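Polatura cell planner, two months in

Our packing floor at Cetulham got Polatura in August, along with a promise that the arm would take over the small-parts table and leave us "the interesting work." I'm still waiting for that part. The planner itself is decent. You lay out a station on screen, put the arm on its table, give it a block to pick, and run it 100 times before lunch.

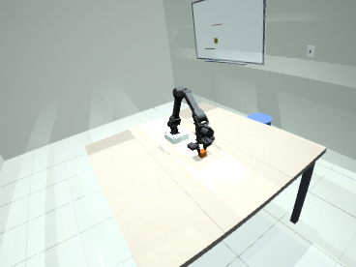
Quispe, on the late shift, wrote back to my first draft that I was being unfair: the virtual station let the crew argue over reach and table height before anything was bolted down, and on the old line they never got a say.

Fair point. But a bare table with one orange cube is a long way from a Monday with crushed cartons and missing labels. Two of us now spend our shifts clearing faults and filling trays – same pay, less talking. The training module covers the software and skips the jobs.

Good tool, thin promises. Ask what your day looks like afterward before you sign.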